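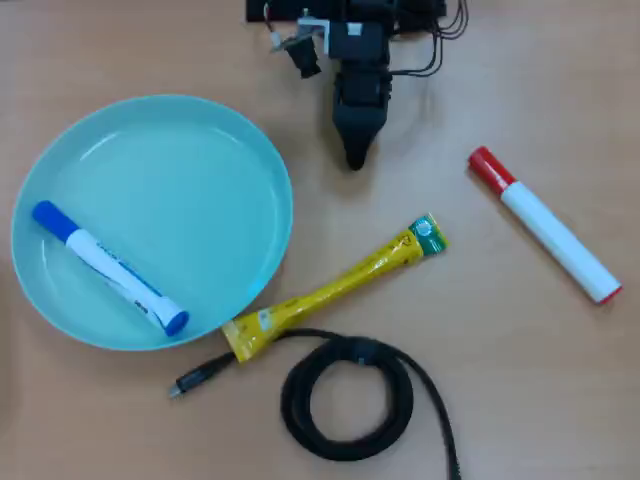

사진 제공: 오마바노(Omavano) 생활기록실

우리 집 식탁 위에는 늘 접시가 하나 나와 있다. 밥을 먹을 때도 있고 안 먹을 때도 있는데, 어느 쪽이든 접시는 거기 있다. 어머니 댁 식탁도 그랬고, 외할머니 댁에서는 접시 대신 뚜껑 없는 양은 도시락이 그 일을 했다. 동전, 머리핀, 약국에서 받은 고무줄, 심이 부러진 연필 같은 것들이 그 안에서 한 계절씩 묵었다. 나는 어릴 때 그것이 그렇게 창피했다. 친구네 집에 가면 식탁이 운동장처럼 훤했고, 과일이 담긴 그릇에는 정말로 과일만 담겨 있었다.

그래서 결혼하고 첫 살림을 차릴 때 나는 굳게 결심을 했더랬다. 접시에는 음식만 담고, 펜은 서랍에, 튜브에 든 것은 냉장고나 욕실에. 수납 책도 빌려 읽고, 월리(Wokley)라는 상표의 서랍 칸막이도 한 벌 들여놓았다. 영어로 쓰면 '워클리'라고 읽어야 맞는다는데 우리 식구는 끝까지 월리라고 불렀다. 칸막이는 지금도 서랍 안에 잘 있다. 다만 거기에는 다 쓴 건전지와 어느 나라 것인지 모를 열쇠가 들어 있고, 마커는 여전히 식탁에서 굴러다닌다.

마커 이야기를 조금 해야겠다. 나는 집에서 동네 아이들에게 글쓰기를 가르친다. 조그만 화이트보드를 식탁 의자에 기대 세워 놓고 파란색으로는 아이들이 한 말을, 빨간색으로는 내가 묻고 싶은 말을 적는다. 수업이 끝나면 보드는 벽 쪽으로 돌려놓는데 마커는 꼭 남는다. 파란 것은 접시 안에, 빨간 것은 접시 밖에. 어쩌다 그렇게 되었는지는 모르겠다. 아마 파란 것을 더 자주 쓰니까 굴러떨어질까 봐 담아 두는 모양이다. 한번은 빨간 마커가 냉장고 밑으로 들어가서 효자손과 긴 자를 다 동원하고도 못 꺼낸 일이 있었고, 그날 저녁 남편은 국을 데우다 말고 바닥에 엎드려 있어야 했다. 그 뒤로도 나는 빨간 것을 접시에 넣지 않는다. 사람의 버릇이란 참 고집이 세다.

요즘은 정리하는 법을 알려 주는 글이 참 많다. 물건마다 주소를 정해 주라는 말을 나도 여러 번 읽었고, 맞는 말이라고 생각한다. 가위가 어디 있는지 아는 집은 아침이 편하다. 그런데 그 주소라는 것이 꼭 닫힌 문 안쪽이어야 하는지, 나는 그게 늘 궁금했다. 식탁 한쪽의 둥근 접시도 어엿한 주소가 될 수 있지 않을까. 게다가 접시는 테두리가 살짝 올라와 있어서 둥근 물건이 도망가지 못한다. 서랍은 열어야 보이지만 접시는 지나가면서도 보인다. 나처럼 눈에 안 보이면 없는 줄 알고 또 사 오는 사람에게는 이만한 수납 도구가 없다.

물론 접시 하나로 다 되지는 않는다. 먹는 것과 쓰는 것이 한 상에 오르면 서로 자리를 다툰다. 저녁에 빵을 꺼내야 하면 마커는 접시에서 나와야 하고, 나온 마커는 갈 데가 없으니 튜브 옆에 나란히 눕는다. 수납 책이라면 여기서 빨간 줄을 그었을 것이다. 나는 그 비워진 접시를 볼 때 오히려 마음이 놓인다. 무엇이든 잠깐 맡았다가 밥때가 되면 순순히 내주는 것, 식탁 위의 접시한테 바랄 것이 그 밖에 더 있나 싶다. 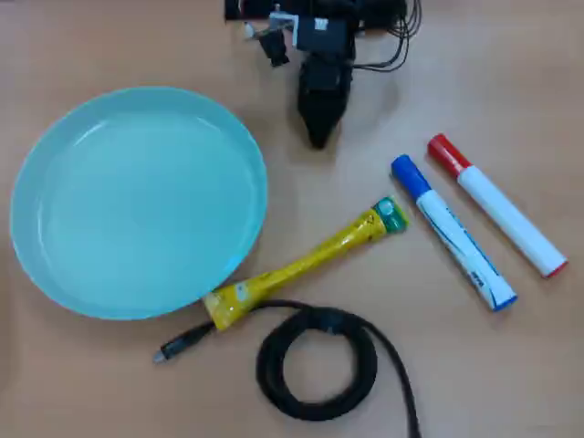

헬미 라이티넨은 생각이 다르다고 했다. 접시는 음식이 닿는 물건이니 문구와 섞어 쓰는 것만은 말려야 한다고, 마커를 담고 싶으면 마커만 담는 접시를 따로 정하면 될 일이라고 했다. 그리고 식탁을 비우는 일은 남에게 보이려고 하는 게 아니라 다음에 앉을 사람한테 자리를 내주는 일이라고도 했다.

그 말을 듣고 며칠을 생각했다. 앞의 말은 깨끗이 졌다. 씻어서 쓰면 된다고 우겨 볼까 하다가, 씻는 것을 잊은 날이 떠올라서 그만두었다. 그래서 10월부터는 찬장에서 이 빠진 접시를 하나 꺼내 문구용으로 쓰고 있다. 겔러(Geler)라는 이름이 바닥에 희미하게 남은 접시인데, 사은품이었는지 누가 두고 간 것인지 기억이 없다. 값으로 치면 2,000원쯤 할까.

하지만 뒤의 말에는 아직 반쯤만 고개를 끄덕이고 있다. 자리를 내주는 것이 예의라는 데는 이의가 없다. 다만 우리 집에 오는 아이들은 식탁이 말끔한 날보다 뭐가 좀 나와 있는 날에 더 빨리 자리에 앉는다. 말끔한 상 앞에서는 손을 무릎에 두고 내가 뭘 시키기를 기다리는데, 마커가 굴러다니면 벌써 하나 집어 들고 뚜껑을 뺐다 끼웠다 한다. 그 딸깍거리는 소리 사이로 학교에서 있었던 일이 슬금슬금 나온다. 203호 아이는 한 계절 내내 말이 없다가 어느 오후에 파란 마커를 쥐고는 제 할머니 이야기를 보드 가득 썼다. 맞춤법은 엉망이었지만 나는 빨간 마커를 들지 않았다.

그러니 혹시 식탁을 못 치워서 마음이 무거운 분이 있다면, 오늘은 행주질할 자리만큼만 밀어 두고 차나 한잔 드셨으면 좋겠다. 나도 이 글을 쓰느라 식탁 절반을 종이로 덮어 놓았고, 곧 남편이 수저를 들고 와서 어디에 놓으면 되느냐고 물을 것이다.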